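Join the Gelmont Reading Aloud Project
Call for participants, spring round

Do you remember the last time somebody read to you? For a lot of us it was a parent at bedtime, or a third-grade teacher with a good voice on a rainy afternoon, and then one day it simply stopped. We think that's a shame, and we have spent the past few years reading to grown-ups all over Gelmont to see what happens when it starts again. Now we are getting ready for our biggest round so far, and we would love to have you with us.

The Reading Aloud Project is run by Navura, a small nonprofit that looks at how adults listen, remember and rest. We work out of the old Fairweather building, up the hill from the bus station (the one with the green awning, if you know it). In our last round we collected 1169 listening diaries, and we have read every single one, including the one written entirely on the backs of grocery receipts. People told us about stories that put them to sleep, stories that made them miss their stop, and one very long chapter about whaling that split the group right down the middle. 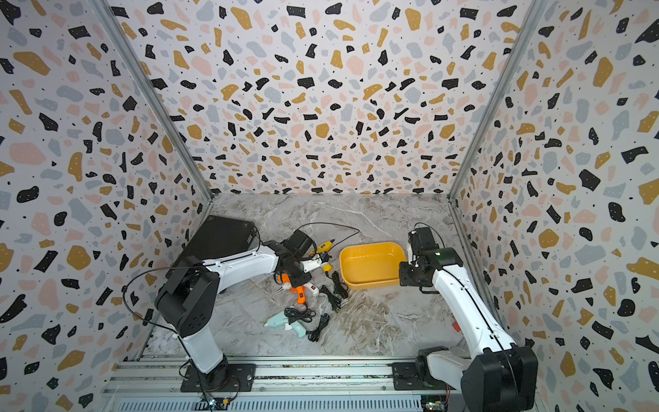

This time we want to know more about the listening habits of people who say they "aren't readers." If that's you, please don't click away! You are exactly the person we are hoping to meet. You don't need to have finished a book since high school, and there is no quiz at the end. If you are a reader already, you are welcome too, and we'll put you in one of the mixed groups.

What you would be doing

Taking part lasts 4 weeks. Every Thursday evening you come to Fairweather, find a comfortable chair and listen to one of our readers for a little under an hour. We start at 6:30 and there is tea, decaf coffee and usually something baked. Between sessions you listen to one short recording at home, whenever you like, and write a few lines in a diary we give you. Some people fill two pages and some people write "fine, a bit slow." Both are useful to us.

At the start and at the end you will also sit down with one of our team for a friendly conversation about what you listen to in ordinary life: the radio in the kitchen, podcasts on the drive to work, your sister on the phone. Those talks take half an hour or so, and we can do them by phone if getting to the building twice in one week is too much.

Who can take part

You should be 18 or older, live in or near Gelmont, and be comfortable following a story in spoken English. It doesn't have to be your first language. If you use hearing aids, please come, and let us know when you write so that we can save you a seat close to the reader. Couples, friends and neighbors may sign up together, although we may place you in different groups, so talk it over before you apply.

We can't take people who joined us in the last round, much as we'd like to. We miss you, and you'll be invited to the open evening in the summer.

What you get

Everyone who completes the round receives a thank-you payment of $300, sent by check after the final conversation. If you have to drop out partway through, you will be paid for the weeks you attended. We also cover bus fare, and parking in the Prurko Street lot is free after 6:00 if you show the pass we mail you. You keep the book your group listened to, and past participants tell us they went home and read the ending again by themselves.

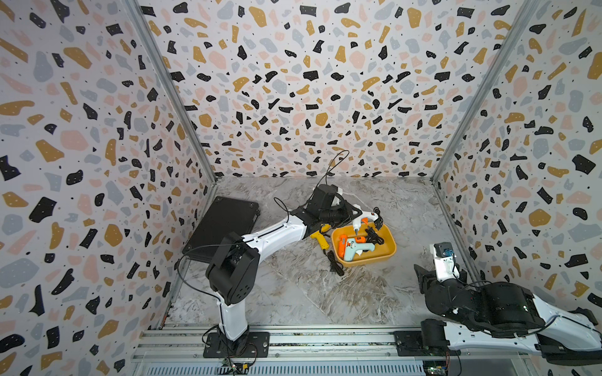 Your privacy

Your diary is stored under a number and your name is kept separately. We may quote a line or two in our report, never with anything that would tell your neighbors it was you. You can ask for your diary back at any point, and you can leave the project without giving us a reason.

How to apply

Write us a short letter or email with your name, your age, a phone number and the best time to call. Then tell us, in as many or as few words as you please, about something you once enjoyed listening to. It can be a book, a ball game, a sermon or your grandfather complaining about the weather. Mail goes to Navura, Reading Aloud Project, Box 3521, Gelmont, or you can drop it through the slot at the Fairweather front door.

We'll answer everyone, though it may take us a couple of weeks when the mail is heavy. Groups are small and fill up quickly, so if there isn't a place for you this spring, we will ask whether you'd like to be first in line for the fall.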